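4.2 更新の「遅れ」をどこで測るか

さて、ここからが個人的にいちばん楽しかったところです。前節では配布サーバ Pristico の設定を延々と書きましたが、サーバ側の画面をいくら眺めても、更新がいつ利用者の手元に届いたのかはよく分かりません。画面には「配布済」と出ているのに、端末のほうはまだ古い版のまま、ということが平気で起きます(これには私もだいぶ悩まされました)。そこで本研究では、端末側に小さな記録プログラム Sitar を入れて、通知を受けた時刻、ダウンロードを始めた時刻、再起動が終わった時刻を別々に残すことにしました。

対象は Drendilon の社内で使われているノート型端末で、全部で80台を超えます。いきなり全部に入れるのはさすがに怖かったので、まず21台を先行グループにしました。選び方は単純で、協力してもいいと言ってくれた部署から順に入れただけです。無作為抽出ではないので、ここは4.5節でもう一度反省します。

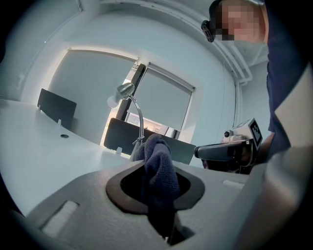 記録の取り方で迷ったのは、時刻をどの細かさで残すかでした。最初の版の Sitar は状態が変わった瞬間だけを書き出していたのですが、これだと途中で止まっている端末がまるで見えないんですね。通知を受けた、という1行が残ったきり、あとは沈黙です。図1で、茶色い楕円の穴から紺色の布の折れた先だけが上にのぞいて、残りは下に垂れていますよね。最初の版のログがちょうどああいう見え方で、表に出た先っぽだけを読んで全体の様子を想像していたわけです。そこで次の版では、状態に変化がなくても20分おきに現在の状態を1行書くようにしました。ログの量はもちろん増えますが、文字だけの短い行なので、集計用の古いサーバでも困ることはありませんでした。

この変更のおかげで、遅れを種類に分けて数えられるようになりました。ひとつは「待ち」で、通知は来ているのにダウンロードが始まらない時間です。もうひとつは「持ち越し」、つまりダウンロードは終わったのに再起動がされない時間です。どちらもサーバの画面では同じ「配布済」に見えてしまいます。私は始める前、遅れの大半は回線の混雑、つまり「待ち」だろうと思い込んでいました。ところが先行グループの記録を並べてみると、長いのは「持ち越し」のほうばかり! 夕方に再起動を促す画面が出て、利用者が「後で」を押して、そのまま蓋を閉じて帰る。翌朝もまた同じ画面が出て、会議が始まるからとまた「後で」を押す。聞き取りでも、だいたいこういう話が返ってきました。
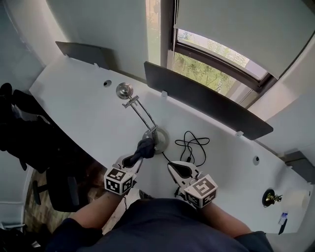 となると、次に考えるべきは促す画面の出し方です。Pristico の初期設定では、画面は利用者がログインした直後に出ます。朝いちばんに仕事を始めようとしているところへ出るのですから、押したくない気持ちはよく分かります(私だって押しません)。そこで表示を昼休みの始まりに移し、さらに「後で」を選べる回数を2回までに制限しました。回数の制限については、Siriwardena の運用手引に似た考え方が載っていて、だいぶ参考にしています。ただ、あちらは据え置きの端末が前提なので、持ち歩く端末の場合はスリープ中の時間をどう数えるかを自分で決める必要がありました。本研究では、蓋が閉じている間は回数にも時間にも入れていません。

この決め方には異論もあると思います。蓋を閉じたまま何日も過ごした端末は、脆弱性の観点からすれば立派に遅れているわけで、利用者の行動だけを見たい私の都合で時計を止めているとも言えます。査読でも同じ指摘をいただいたので、本稿ではスリープを含めた時間も併せて集計し、付録の表に載せました。どちらの数え方でも「持ち越し」が「待ち」より長いという順序は変わりませんでしたが、差の開き方はかなり違います。とくに土曜をはさんだ更新では、スリープを含めた値がぐっと伸びます。

なお、Sitar 自身の更新も Pristico から配っているため、記録プログラムが入れ替わる間だけ記録が抜けるという、ちょっと間の抜けた問題も残っています。抜けた区間は前後の行の状態が同じなら同じ状態が続いたものとみなし、違う場合は集計から外しました。外した区間の扱いは次節の手順に従います。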